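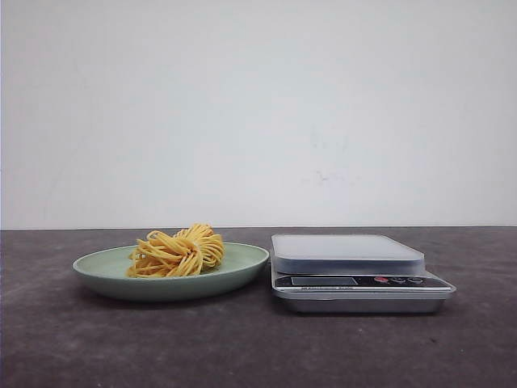

Taking the slow train to the coast with a five-year-old

We have now done the journey to Petitz 4 times, and I have started keeping notes on it. My daughter was two on the first trip and is five now, so not all of what worked then works today. These are the notes as they stand, tidied up a bit. They assume one adult, one child and no car.

The route. There are two ways to get to Petitz from where we live. The fast one changes at Kasus and takes a little under three hours if the connection holds. The slow one is a direct stopping train and takes just over four. On paper the fast route wins. In practice the change at Kasus is nine minutes, the platforms are at opposite ends of a footbridge, and the lift is at the far end of both. With a pushchair I missed it twice out of two attempts. The next connection is an hour and ten minutes later, so the fast route became the slow route with a cold wait in the middle. We have taken the direct train ever since, including now that there is no pushchair to carry.

Tickets. Under-fives go free but do not get a seat. This matters more than it sounds. On a quiet train in December it made no difference at all. On the first warm weekend of spring it meant two hours with a child on my lap, and she was not a small child by then. From five upwards you pay a child fare and can reserve. The reservation is cheap and I now always make it. Ask for a table seat in coach B, which has the toilet at one end and the luggage rack at the other. Coach C looks identical on the seat plan, but its windows don't line up with the seats, and seats 17 to 20 face a wall panel.

Food. The trolley runs as far as Moriarty and gets off there. It does not come back. I pack as if there were no trolley: bread, cheese, cut apple in a box with a proper lid, two bottles of water and something dull but filling for the last hour. Satsumas are good because peeling one takes a five-year-old several minutes. Yoghurt in any form is a mistake. Raisins were useful at two and are now refused.

What to do for four hours. The first hour needs nothing, as there is plenty of town going past and then the long viaduct. The second hour is the hard one. The line runs in a cutting for most of it and the view is grass. I keep everything back until then: colouring, stickers, the small card game. If these come out at the start they are used up by the time the cutting begins. After Moriarty the line joins the estuary and she will look out of the window on her own, mainly for birds. Sit on the left going out and the right coming home.

Audiobooks work, but only with headphones she has already worn at home for a week or two. New headphones on the day were pulled off after ten minutes. Download everything beforehand. There is no signal in the cutting and very little on the estuary.

Where we stay. The first two times we had a room in a guest house near the harbour. It was clean and the breakfast was fine, but bedtime in a single room means the adult sits in the dark from half past seven. For the third trip I rented a flat for four nights and paid 417 for it, cleaning included. That was more than the guest house would have been, but the gap closed once I took off the evening meals out. The flat had a separate bedroom, a washing machine and a door that shut. I have booked the same one since. In high summer the same four nights are listed at 789, and I would not pay that for a second-floor flat with no sea view.

The cot question is worth raising before you book. Two places told me a cot was available and meant a folding bed for an older child. Ask for the inside measurements.

Petitz itself. The town has 2,000 people outside the season and far more within it. The beach is sand at the north end and pebbles at the south. The sand is a fifteen-minute walk from the station at adult speed, and we allow forty. There are toilets by the lifeboat shed, locked at four in winter.

The thing she asks for is the Tekon, which is the old car ferry across the harbour mouth. It takes six minutes each way and foot passengers pay on board, coins or card. We generally go over, look at the slipway, and come straight back. At two she was afraid of the ramp noise and we watched from the wall. At three she went across with both hands over her ears. Last time she wanted to do it again before we had got off. Go before eleven, as the queue of cars after that makes boarding on foot slow and rather close to the bumpers.

Rain. It rains. The small museum behind the church is free for children and has a drawer cabinet of shells that may be opened, which has given us an hour each visit. The library has a children's corner and does not mind visitors. The swimming pool is good but the family session is short and oddly timed — check the sheet on the door, as the one online was out of date both times I relied on it.

Packing changes since the first trip. Dropped: the pushchair, the bottle warmer (never used), the second coat, most of the toys. Added: a night light with its own battery, a cloth bag for wet sand things, a clothes line and six pegs. Kept throughout: spare trousers in the day bag and not in the suitcase. I have needed them on every trip, once for myself.

The journey home is harder than the journey out, and I have not solved it. The 14:20 gets in before supper but she sleeps on it and is then awake until ten. The 10:20 avoids the sleep and costs us the last morning. Next time I will try the 12:20, which only runs outside school holidays, and I'll add the result to this page.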